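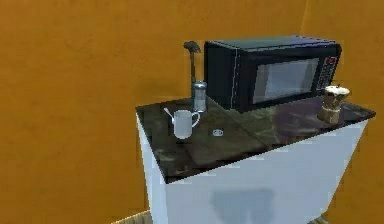
**Caderno da oficina, março, 7h40**

Cheguei cedo para terminar a marcação dos vídeos do jogo contra o Ovberg antes do pessoal ocupar a mesa grande. Consegui! Ficaram 222 jogadas etiquetadas, todas com a posição inicial dos dois safeties, a rotação depois do snap e o desfecho. O Percy já tinha feito a primeira metade e deixou tudo tão limpo que só precisei mexer nos nomes das coberturas (ele escreve "Cover 3 céu", eu escrevo "C3 Sky"; fica C3 Sky daqui em diante, por favor).

A pergunta continua a mesma da semana passada: dá para saber, só pelo trabalho de pés do nosso safety, se ele vai chegar à bola numa rota seam? O Wen-hsiung acha que sim e eu estou cada vez mais convencido. O que me animou hoje foi separar os lances pelo primeiro passo. Quando o Kevin abre o quadril para o lado de fora antes de o quarterback terminar o recuo, ele perde o tight end pelo meio quase sempre. Quando fica no backpedal mais um tempo, com o peso na parte da frente do pé, chega junto. Vi e revi e é lindo de ver, o mesmo jogador parece dois jogadores diferentes.

## Medição

- Acelerômetro no tornozelo direito, fita por cima da meia. A cinta antiga escorrega, não usar.
- Largada a 2 jardas atrás da marca habitual, para dar tempo de leitura.
- Bolas lançadas pelo Gilberto. A máquina do Fallthorpe ainda está sem a correia.
- Registro em planilha nova, aba "seam", uma linha por repetição.

Fizemos 30 repetições com o Kevin antes do almoço. As primeiras não valem muito, ele estava adivinhando a rota (confessou depois, rindo). A partir do momento em que a Milagros passou a misturar seam, post e out sem avisar ninguém, os dados ficaram bem mais honestos e o sinal do tornozelo mudou de cara: o pico lateral aparece mais tarde e mais alto. Guardei as duas séries separadas, não juntem!

Problema chato: o relógio do acelerômetro e o da câmera lateral não batem. Tem um atraso que cresce ao longo do treino. O Gilberto sugeriu bater o pé três vezes no chão no começo e no fim de cada bloco e alinhar pelos picos. Testei à tarde no último bloco e funcionou de primeira, dá para corrigir com uma reta. Vou refazer o alinhamento dos blocos antigos usando o apito, que se ouve bem no áudio da câmera, mas esses vão levar um asterisco na planilha.

## Conversa com a Milagros, 16h

Ela não gosta da minha ideia de cortar o backpedal em fases fixas. Diz que cada safety tem o seu ritmo e que o corte deveria vir do quarterback, do momento em que a mão de apoio sai da bola. Pensei nisso no caminho até o portão e acho que ela tem razão. Muda bastante coisa no script, mas é uma mudança boa, e ainda serve para comparar jogadores de alturas diferentes.

Falamos também do Tiltari, o exercício de espelho que ela trouxe do time antigo. O safety acompanha um colega só pelo quadril, sem bola, dentro de um corredor de cones. Quero muito medir isso com o mesmo sensor. Se o pico tardio aparecer também ali, temos um treino barato para uma coisa que até agora só víamos em jogo.

## Pendências

- Refazer a etiqueta dos lances em que o free safety desce para a caixa. O Percy e eu marcamos de jeitos diferentes.
- Pedir ao Toom os vídeos do ângulo alto, o nosso corta o fundo do campo.
- Carregar a bateria reserva. Hoje a principal parou em 70% e não saiu mais daí, trocar o cabo primeiro e ver.
- Script: trocar as fases fixas pelo corte na mão de apoio - faço eu.
- Kevin: repetir o bloco misturado com as chuteiras de jogo, ele treinou de tênis.

18h10. Rodei o corte novo em alguns lances do Ovberg na mão, só para ver. O backpedal longo continua separando bem as jogadas boas das ruins. Falta olhar as de terceira descida, deixei a pasta aberta no computador do canto.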